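Search this site Enter keywords

The Hand Comes First

Institutions that fund robot learning should judge a demonstration by the person who gave it. At Cadine, operators guide a simulated arm by remote control through ordinary kitchen work, at a range with a pan and a kettle on the grates.

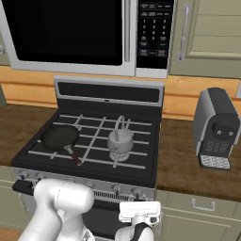 What the Operator Knows

Leonor Matos, who trains the operators, discards any run in which the hand hurries. A stove knob asks for a slow approach - and a pause.

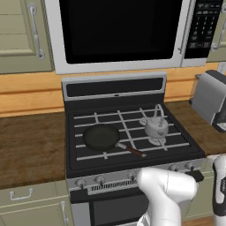
Such judgment is seldom recorded. The project holds 2,611 demonstrations, yet only 678 carry an operator's notes.

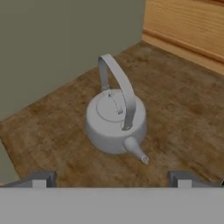

Funders should require those notes and pay for the time they take.

4 comments 300 shares

We use cookies to improve your visit. Accept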